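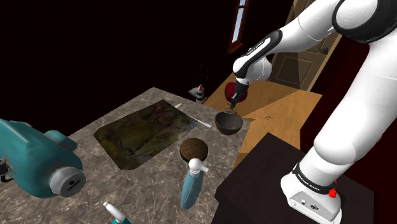

Computer render: a white robotic arm holding a small tan item over a dark brown bowl.

Zekau (expansion)

Zekau is the first paid expansion for the open-road racing game Lirnness, developed by Pelupessy. It adds a volcanic island, a set of new cars, a points-based event type called Fledaso and a separate story campaign that you can start as soon as you've finished the tutorial races on the mainland. It came out in February on the same day as the fourth seasonal update, and a lot of players (me included, for an embarrassing couple of evenings) mixed up which features belonged to which. I've tried to keep them apart in this article. If something is marked "free," you don't need the expansion for it.

Setting

The island is smaller than the mainland map but feels longer to cross, mostly because the roads keep doubling back on themselves. The main loop runs the whole way around the coast, and four passes cut inward to the crater. I love the north pass! It starts as a wide two-lane highway, drops to a single lane after the tunnel, and then turns to black gravel with no guardrail on the outside for the last stretch before the lookout.

There are 48 named roads on Zekau. Driving every one of them gets you the Surveyor badge and a yellow paint finish that can't be bought in the shop. The one everyone misses is Ferry Ramp, a tiny bit of concrete behind the harbor warehouse. Your map won't mark it as driven until your front wheels are nearly in the water, so go slow.

Weather works differently from the mainland too. Fog comes in from the coast and moves uphill, so you can begin a race in clear sun and finish it with your headlights on. Ash fall is the other big one. It cuts grip on asphalt but leaves gravel pretty much alone, and I've won races I had no business winning by bringing a rally car to a street event when ash was in the forecast.

Fledaso events

A Fledaso is a point-to-point drive where you pick your own route and get scored on style as well as time. You're given a start, a finish and 30 gates scattered across the area between them. You don't have to hit them all. Each gate is worth points, and if you go through several without touching a wall or another car, a multiplier builds up until you bump something and lose it (always, in my case, on the second-to-last gate).

Rivals in these events don't race you in the usual way. They drive their own lines, and they can take a gate before you do, which cuts its value in half. On the higher difficulties they go straight for the expensive gates near the crater, so I usually let them have those and work the coast.

Pelupessy changed the scoring in the first patch. Before that, you could circle through the same two gates forever and let the multiplier climb. Scores set that way were wiped from the leaderboards, although the badges people earned from them were left in place. There's still some grumbling about it on the forums.

Cars

The expansion's cars are mostly small and light, which suits the passes. You get a few hatchbacks, two old rally coupes, a three-wheeled delivery van that I can't recommend but drive all the time anyway, and a hill-climb special with a rear wing about as wide as the road. That last one is the fastest thing on gravel and it's horrible everywhere else.

All of them can be taken back to the mainland once unlocked. They can also be used in online races against people who don't own Zekau, and those players see the cars normally. They just can't buy them. The auction house will show listings for them with a small island icon in the corner, so check for that before you get your hopes up.

Engine swaps were limited when the expansion launched. The delivery van got its swap list in a later free update, and it now accepts the big six-cylinder from the mainland trucks. It handles about as well as you'd guess.

Campaign

The story has you rebuilding a hill-climb series that had been shut down years earlier. It's told through radio calls while you drive, with hardly any cutscenes, and I thought that was a nice change from the mainland story. There are five chapters, each ending with a timed run up one of the routes to the crater. The last run uses the whole coast loop first and then the north pass, and it took me more tries than I'd like to put in writing.

You can replay chapters from the garage menu. Rewards only pay out the first time, but your best time is saved, and beating the target on every chapter unlocks the night version of the final climb.

Collectibles

Hidden around the island are 148 road markers, short stone posts that you knock over for experience. Together with the ones on the mainland that makes 276, and the statistics page shows them as one combined number, so it's hard to tell which map you still have some left on. My tip is to zoom the map all the way in and look at the district totals instead. The crater district was the last one I finished. Several markers there sit on ledges you can only land on from above.

Reception

Players mostly liked the island itself and the handling on loose surfaces. The complaints I saw most were about the short campaign and the online lobbies, which would sometimes drop a whole group while loading the coast loop. The lobby problem was fixed in the second patch. Fledaso events were popular enough that a mainland version was added later as free content, with fewer gates and no crater, obviously.

See also
Lirnness (video game)
List of Lirnness seasonal updates
Hill-climb events in Lirnness

Page last updated 2018-11-05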